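Print this chapter | E-mail to a friend
Search this title Go All chapters

Chapter 3
Shelves and the Stuff on Them

I put off writing this chapter until June, mostly because my own shelves were a disgrace. I had just moved into a second-floor place in Daltstead (two rooms, one brick wall, pipes everywhere) and everything I owned was in boxes marked MISC. So I can't pretend to be the tidy expert here – I learned most of this on my knees with a dust rag!

Let's start with the big question, the one my students at Irer always ask first. Do you fit the shelf to the things, or the things to the shelf? Most of us inherit a unit with openings somebody else picked, and then we spend years cramming tall stuff into short spaces. Before you buy a single basket, get to know the openings you have.

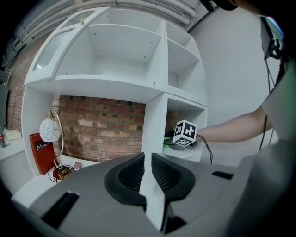 Figure 3.2 White unit with cubbies of different sizes, open at the back to the brick in its lower part.

I love a unit with mixed openings. A wide cubby up top is great for bulky things you hardly touch, and a narrow column of compartments takes the small stuff that would get lost anywhere else. The open lower part is my favorite place for a lamp, especially one with a globe shade, and the brick gives it something to glow against in the evening. Do wind up the cord, though. A tangle at the base of a lamp spoils a shelf faster than dust does, and yes, I'm guilty.

Small dark screw holes in a shelf floor bother some people a lot. I leave mine alone. If you can't, a dab of white filler and a light sanding will do it, and we'll get to that in the section on repairs.

In this chapter you'll empty one unit, sort what came off it, and put back only what you'd miss. My first try took over 3 hours (I kept stopping to read old letters). Keep a pencil handy for the worksheet on page 108.

Key words: cubby, back panel, molding, display shelf

Related items
Chapter 2: Boxes, Bins and Baskets
The Chacko Closet Worksheet
Alero Home Reader: 52 Small Jobs
Page updated 11/7/20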